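Masking the gripper out of your wrist camera before you detect anything

Last updated April 1, 2018

If you have a camera on the wrist of your arm, you have probably already met the problem this page is about. The detector runs nicely on the bench, you move it onto the robot, and all at once it is very sure that there is a dark object right in front of the hand, and that object follows the hand everywhere it goes. The planner then politely refuses to move, as it should, and you spend an afternoon looking for a bug in the planner.

I spent two of those afternoons before I sat down and wrote the masking step properly, and I hope this saves you at least one of them. I'm using Orance for perception and Cimolari for planning, because that is what our kitchen setup runs on, but the idea carries over to pretty much anything that passes pictures from one node to the next.

What you need

An arm with a wrist camera that is bolted down and will stay bolted down. A working hand-eye calibration. Orance installed and publishing pictures. Some patience, and a cup of something warm.

Step 1. Record some frames with the hand moving

Put the arm in a safe, open pose and run the recorder while you open and close the fingers all the way, slowly. Then do it again in a few other places, with different things behind the hand: a bright wall, a dark countertop, the floor. What you want is for the background to change a lot and the hand to change only in the ways a hand can.

orance record --topic wrist/color --out hand_frames

I kept 454 frames. You could get by with fewer, but please don't skimp on the variety of backgrounds. My first set was recorded entirely over the stove, and the mask cheerfully swallowed a piece of the stove.

Step 2. Build the static mask

The static mask covers whatever never moves relative to the camera. For each pixel, Orance works out how much the value changed over the recording, and pixels that hardly changed are taken to be part of the robot.

orance mask build --frames hand_frames --mode variance --out static.mask

Open the result and look at it. Do look, even if you're in a hurry! Small speckles are fine and get cleaned up in the next command. Big holes inside the hand usually mean a shiny part whose reflections were changing as you moved, so the tool took it for background. Fill those by hand in the editor. It takes a minute, and I have never found a threshold that does it as well.

orance mask clean static.mask --close 5 --fill-holes

Step 3. Add the moving fingers

The static mask can't know where the fingers are at any given moment. For that you need the finger joint positions, and happily the arm is publishing those already. Point Orance at your robot model and it will draw the fingers into the mask at their present opening:

orance mask live --model hand.urdf --static static.mask --pad 12

The pad value is how many pixels the drawn shape gets grown outward. If your fingers are bare metal you can keep it small. If they wear any kind of cover, make it larger, as the model only knows about the hard shape underneath. Fuzzy fabric is the worst for this – the fibers stick out past the edge, they catch the light, and a detector will happily turn them into a thin gray outline of nothing in particular. I started at 4 and ended up at 12.

Step 4. Deal with hoses and cables

I would love to tell you there is an elegant answer for tubing. A hose isn't in the robot model, it bends differently in every pose, and a clear one lets the background through, so the variance trick from Step 2 sees straight past it.

What has worked for me is a second, softer mask. You draw a generous region by hand that covers everywhere the tube tends to swing, save it as a "doubt" region, and tell Orance to lower the confidence of detections there without throwing them away:

orance mask doubt --region tube.poly --scale 0.5

The planner then treats anything in that region as worth a second look from another angle. It is slower, and I've made my peace with that. Before you settle on the region, try it on a view with as much going on as you can manage. 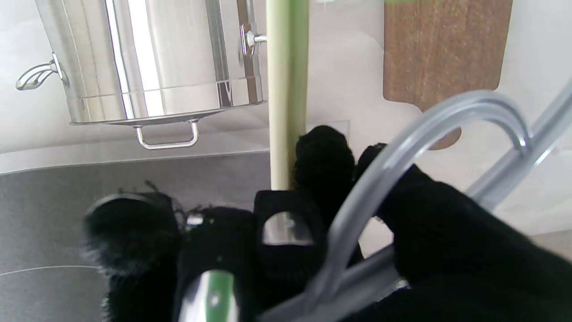

Wrist view used to check the masks: black fabric-covered fingers against the green pole, clear tubing looping across the right half, stockpot and cutting board on the wall behind.

It's a good test because both masks have real work to do. The hard mask should take in the black fingers along with their fuzzy edges. The doubt region should cover the loop of tubing, including where it crosses in front of the rounded end of the cutting board. The stockpot at upper left should be left completely alone. If your mask has crept up over the pot, your pad is too big.

Notice the fingertip against the pole as well. Where the hand touches something you care about, a padded mask will always nibble a little off that something. For detection I live with it. For grasp checking I switch to a second profile with a pad of 2, and accept the fuzz.

Step 5. Hand it over to the planner

Cimolari reads the mask as an extra channel. Add this to your scene file:

perception.mask_topic: wrist/mask
perception.mask_policy: ignore
perception.doubt_policy: relook
perception.max_age_ms: 800

That last line matters more than it looks. If the mask is older than the limit, Cimolari stops using it and waits for a fresh one. Set it too high and you'll be masking the spot where the fingers used to be, and that sends you right back to the ghost object you started with.

If something is off

The mask lags behind the fingers: check that the joint positions and the pictures are stamped by the same clock. Mine weren't.

The mask is shifted by a constant amount: redo the hand-eye calibration. Somebody has bumped the camera.

Everything is masked: you've probably loaded the mask inverted. Add --invert and try again.

Orance before the October release had no doubt regions at all, so if the command in Step 4 isn't recognized, update first and then rebuild your static mask, as the old files won't load.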